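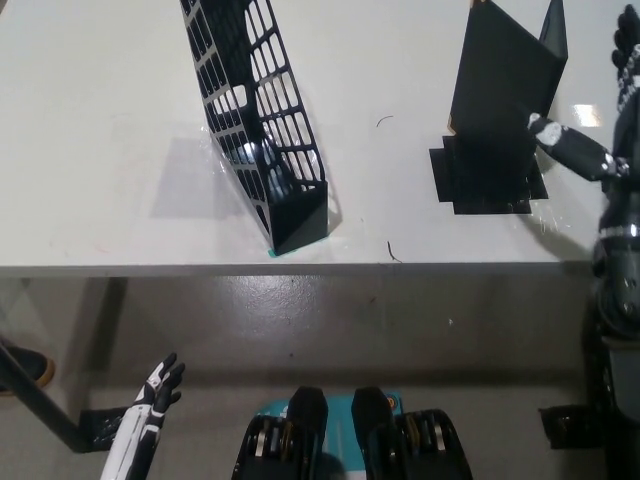
I have finally gotten serious about my paper, and I'm way more excited about it than any grown woman should be! It started in January, when Védís Bach came over for coffee and asked where I kept the instructions for my bread machine. I opened the hall closet and a whole shelf of envelopes slid out onto her feet. So this summer it's magazine holders for everything. I love them, and I've gotten picky about which kind goes where. A black mesh one, with those rows of little rectangular openings down the sides, lets the light come through and throws the prettiest soft gray shadow on a white table. A solid black one with smooth sides hides every wrinkled corner. Both have a place in my house!

Mesh is for things I'm still using: knitting patterns, the seed catalogs, the Skerken newsletters I swear I'll read (I will!). Solid is for taxes, insurance and anything with a staple in it.

I sorted for two evenings and counted as I went, because I'm like that. 1,103 sheets of paper, and 367 of them went straight to recycling. Most were manuals for things I gave away years ago. I also found my grandmother's rhubarb cake recipe, in her own handwriting, tucked inside a phone bill. I may have yelled.

Gunhild asked how I keep the holders from wandering all over the desk. Tape! Put one where you like it, run tape around the base, and it always goes back to the same spot. My kids even respect it, mostly.

Next up is the photo drawer. Wish me luck, and if you have a good system for loose negatives, please leave it in the comments.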